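关于我们

Vonik 是一家做早餐和下午茶点的小公司，厨房和办公室都在 Hunisbridge 的老粮仓一层。我们给附近的写字楼、学校和短租公寓送餐，也接小型会议的茶歇。公司现在的主要业务仍然是早餐，占全部订单的大半。

怎么开始的

公司由 Gunnel Rustad 和 Amparo Paucar 两人创办。Gunnel 之前在渡轮上管厨房，Amparo 开过一家面包店，店租到期后没有续。最初只有一张操作台和一台旧冰箱，每天早上五点开工，八点前送完。第一个月卖出 1052 份早餐，其中不少是同一栋楼里的人订的。那栋楼叫 Zivbridge，到今天还是我们送得最多的地址。

后来 Vy Tăng 加入，负责采购和菜单；Sumaiya Weerakoon 管订单和客户；Matúš Beneš 管配送和设备维护。人手忙的时候，五个人都会进厨房。

我们做什么

早餐按份出，不单卖。一份早餐通常包括一样面包、一样谷物、一样水果和一杯饮料。面包由 Amparo 烤，主要是白吐司和黑麦两种，黑麦隔天供应。谷物可以换成燕麦粥，需要提前一天说明。水果看季节，秋冬以苹果和梨为主，夏天有桃子和李子。饮料有咖啡、茶、牛奶和果昔，果昔不加糖浆。

下午茶点的种类少一些，以司康、胡萝卜蛋糕和三明治为主，六份起订。

盛放和摆盘

堂食和会议订单一律用可以清洗的餐具，面包和谷物分开装碗，再放到一个大盘子里，水果直接放在盘上。这样客人端一次就够，收的时候也是一次收走。我们试过分格餐盘，谷物容易撒到旁边，洗起来也慢，用了两个星期就停了。

外送订单用纸盒，面包另外包纸，牛奶单独装瓶。纸盒上贴标签，写明楼层、姓名和过敏原。

操作台每次收工后擦净，木台面每月上一次油。烤面包机的接渣盘每天清，这一条写在墙上的值日表里，由当天最后离开的人签字。 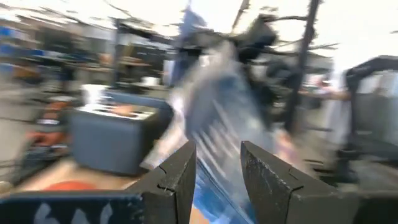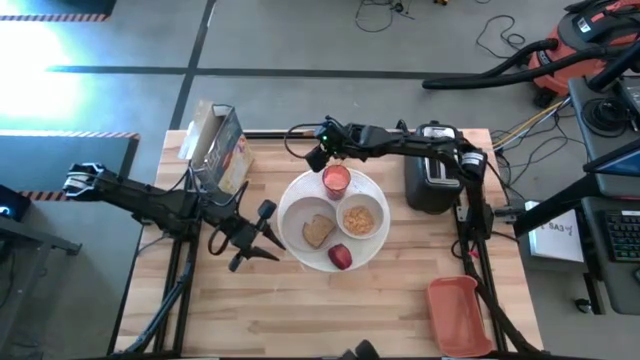
关于食材

面粉和燕麦来自 Amundsen 磨坊，每两周送一次货。鸡蛋和牛奶由附近农户供应，每天早上送到。苹果在十一月集中收一批，存放在粮仓后面的冷库里，能用到来年初春。盒装谷物从批发商处进货，开封后当周用完，用不完的留给员工自己吃。

如有坚果、麸质或乳制品过敏，请在下单时注明。厨房里同时使用这三类原料，我们会分开操作，但不能保证完全没有接触。严重过敏的客人请先打电话，由 Vy 逐项核对。

厨房开放

Hunisbridge 小学三年级的学生每学期来一次，学做简单的早餐，洗水果、装碗、摆盘、收桌子。每次大约 3 个小时，一次接待一个班，学校需要提前一个月联系 Sumaiya。其他团体目前暂不接待，等后院的洗手池装好以后再安排。

订餐

早餐订单截至前一天下午四点，下午茶点截至当天上午十点。改单请打电话，邮件有时要到中午才看得到。长期客户按月结算，账单在月底发出。去年全年我们一共接了 1154 单会议茶歇，旺季在开学前后，这段时间请尽量提早预订。

餐具请在用完后放回原来的筐里，不必清洗，配送员第二天早上来取。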